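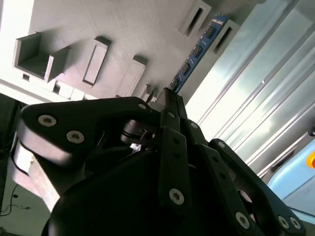 Bench group, monthly meeting – minutes

Small workshop, 4:15 start. Eight present plus one on the phone who dropped off twice. Notes typed as we went, please send corrections before the next one.

1. Last minutes
Agreed. One fix: the label printer was ordered by Rukura side, not by us. Old item about the squeaky door closed.

2. Memory board fixture
Most of the meeting went on this. Gray fixture has been on the bench since the start of the month. General feeling is good, better than the old plate. Boards sit straight in it and you can get to the end of the board without bending it.

Points raised:
– Slots. Bit snug on one side. Two people want them opened up a hair, one person says leave alone, boards will rattle. Not settled. Try one copy with wider slots and keep the present one as is.
– Surface marks. Gray finish picks up dirt. Wipe with dry cloth only for now, no spray near the boards.
– Pockets. Small screws and bits of tape keep ending up in the recesses. Please empty them at end of day. The fixture is not a tray.
– Spare. We have none. If this one cracks we stop. Thampi can print two more, wants the final drawing first and won't start from the old file again.

Question from the phone: can the same fixture take the longer boards from Zilel. Short answer no. Long answer needs a new drawing, see item 6.

Action: slot change drawn up and sent to Thampi before the end of December.
Action: two spares ordered when slot question is closed, not before.

3. Board count
Stock sheet says 1,748 boards received from Dira so far. Shelf count doesn't match, short by 24. Could be the ones lent out for the training day, could be a box entered twice. Somebody thought they'd seen a part box under the sink bench. Checked during the break – that was cables.

Recount to be done by two people together, one reading and one writing. Until then no boards leave the room without a line in the book. This was agreed last time as well and the book has three lines in it.

Action: recount, report back next meeting.

4. Seating and handling
Reminder that went round in writing but not everyone has read it:
Hold by the long edges. Wrist strap on. Don't lay boards on the bare bench, use the mats. Check which end is which before it goes near a slot, and if it doesn't want to go in take it out and look, don't push.

Rejects this month 20, up on last month. Of those most were scratched contacts. Long talk about whether it's the fixture or the way boards are being stacked in the trays beforehand. Trays look like the likely cause, boards are going in face to face with nothing between. Dividers were promised in the spring. Dira say the dividers are in the post, have said so before.

Action: chase dividers. If nothing in a week buy our own, up to 85 dollars, no need to ask again.

5. Room
Light over the bench is too strong at the front edge and people are getting glare off the panels. Suggestion to move the lamp back and turn it down a notch. Someone tried it on the spot and it was better for the people standing, worse for anyone sitting. Leave lower setting for two weeks then ask round.

Bins. Foam and cardboard are going in the same one. There are two bins. The blue lid is cardboard.

Chairs – one has lost a wheel, has been put in the corridor with a note. Replacement asked for, no date.

Coffee stays on the far table. Not discussed further.

6. Longer boards
Zilel want a trial. Fixture would need to be stretched at one end and the open box part on the side moved, or left off. Opinions differ on what that box is for now anyway, some use it to rest a tool in, others never touch it. Agreed to ask the people who drew it before anyone cuts it off.

No start on the trial till the recount is done and the slots are sorted. Zilel to be told this week so they dont ship early. Last time they shipped early and we had boxes in the hallway for most of a month.

Action: write to Zilel.
Action: ask about the box part.

7. AOB
Gloves: medium are out, small and large left. More on order.
Label tape: use up the narrow roll first pleese.
Request for a shelf nearer the bench. Fine in principle, depends on the wall, someone to look at what's behind it.
Rukura visit moved to the afternoon, they want to see the bench as it normally is. Normal tidying only.

Closed 5:40. Next meeting same room, same time, bring own chair if you can.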